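Rerico build – frequently asked questions

Last changed: 11 December 2021

My name is Liviu Pascu. My brother Vasilică and I build Rerico, a sorting cell with a second-hand industrial robot arm, in a shared workshop. Since our first post in May we receive many of the same questions, so I collected them on one page. English is my third language, please write to me if a sentence is not clear.

What is Rerico?

It is a robot that takes mixed things out of one bin and puts them in another bin. The software part is called Coline and the part which chooses where to grasp is called Vlad. They are separate programs and you can run one without the other.

Why did you not use a small hobby arm?

We had one before. It was good for learning, but it bent when it reached far, and we spent our evenings to correct errors that came from the arm and not from our code. The KUKA arm repeats its positions very well. The price is that it is heavy, it can hurt you, and you can't move it to the side when you want to sweep the floor.

Where did you buy it?

From a dealer called Eveo, who takes equipment from closed factories. We paid $2000 for the arm with its controller, and the transport was extra. I can't promise you will find the same price. Ask to see the arm moving before you pay, and ask if the teach pendant is included. Ours was included but the cable was damaged.

How are the bins held in place?

With clamps and a wooden board along the side, and blue tape on the table for marking the corner. I know many people would make a proper metal fixture. We wanted to change the position of the bins often in the first weeks, and a clamp takes one minute. When a bin comes off for cleaning, we put it back to the tape and check one known point with the gripper tips before we start a program. 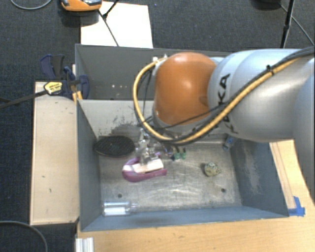

The clamps must be tight on the first day and tight again the next day. Wood gives a little under pressure, and we once lost an evening looking for a fault in the calibration when it was only the board that had moved by 4 mm.

Which objects do you use for tests?

Ordinary ones. We have a box with 26 objects from our houses and from the discount shop, and we change them from time to time. Try to include some curved shapes, something small and at least one transparent bottle. Transparent plastic is still the most difficult for us, and shiny metal under it makes it worse.

Would it be better to paint the inside of the bin?

Maybe. Vasilică wants matte grey paint. I prefer to leave the bare metal, because I would like the software to learn to live with scratches and reflections. We have not agreed yet.

Why are the cables outside of the arm?

It is the simplest way when you add your own gripper. Leave a loop at the wrist that is big enough for the full rotation, and tie the bundle to the arm higher up. Before the first automatic run, turn the wrist by hand mode slowly to both ends and watch the loop the whole time. Our first loop was too short and it pulled a connector out. The second was too long and it caught on the rim of a bin.

How fast does it run?

Slowly. We stay in reduced speed for all tests. When we measured in autumn, we did 100 attempts with mixed objects, but the lighting was changed in the middle of the day, so I don't want to publish the result. We will repeat it properly.

Is it safe in a shared workshop?

Only with rules. The other members know that they don't enter our corner when the lamp on the controller is on. One of us always has the emergency stop in reach, and we don't leave a program running when we go for coffee. Please speak also with your workshop about the insurance before you bring an industrial arm. We did it after, and it was an unpleasant month.

Can I have the code?

Coline, yes – write to me and I will send the link. Vlad is not ready for other people. The comments are half in Romanian and the installation works only on our computer.

Can I visit?

Yes, in the evening and with closed shoes. Please write some days before. If you bring an object for the robot to try, it should fit in your hand, and nothing with liquid inside, please.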